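Print this page | E-mail this to a friend

Part-time testers wanted for gripper comparison, Rovham kitchen bench

Hi! I run the kitchen bench at Rovham, and I'm looking for people who'd like to spend a few weeks driving a robot arm around a table full of plates and toy food. You don't need an engineering degree. You do need patience, steady hands, and the kind of brain that gets annoyed when two runs weren't set up the same way.

We have two grippers to compare, a two-fingered one we call the Zollik and a newer set of fingers from our own shop (working name Wollura, don't ask me why, I lost that vote). Both have to do the same 21 kitchen jobs. Some are easy, like picking up a mug by its handle. Some are a pain, like getting hold of a bottle that's lying on its side, or a flat plate with hardly any rim to grab. We also want to know which camera position makes life easier for the person at the controls, so you'll do part of your runs from an overhead view and part from one closer to the arm.

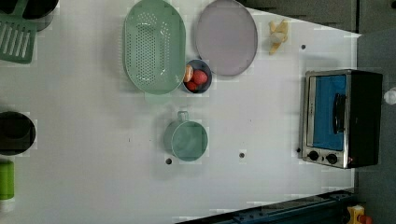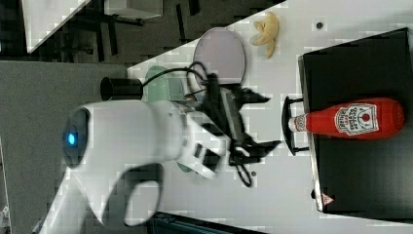
A shift is three hours, either mornings from 9 or afternoons from 1:30. You set the table from a layout card, drive the arm through the job, mark it as done, dropped or gave up, and then set it all up again. And again! We're aiming for 2,000 good runs between everybody, and I should warn you that the resetting takes longer than the driving. If you like puzzles or stacking a dishwasher properly, you'll probably be fine with it. If you need something new every ten minutes, you'll hate it by Tuesday.

I'll train you myself. The first two shifts are practice and they're paid like all the others, $29 an hour. Most people are clumsy with the controller the first day (I knocked over everything on the table, more than once) and then it sort of clicks. I really do want your complaints, too. If one gripper makes your wrist ache or you can't judge depth on a camera, write it in the notes box, because that's worth as much to me as the score.

What I'd like from you: two shifts a week at least, for six weeks starting in October. You should be 18 or over and OK with standing for a good part of the shift. Glasses are fine, left-handed is very welcome, and gamers are welcome too, though please know the arm is slower than you want it to be. You'll get the safety talk before you touch anything, and you keep one hand near the stop button, always.

To apply, send me a few lines about yourself and which shifts you could do. No cover letter, please. Tell me about something fiddly you've done with your hands, whether that's model trains or icing cakes or fixing zippers. I answer everybody, usually within a week, and then we'll have you in for a half-hour try at the controls.

Contact: Rovham Kitchen Bench, 2,548 Nikolaidis Road | © Rovham | Back to top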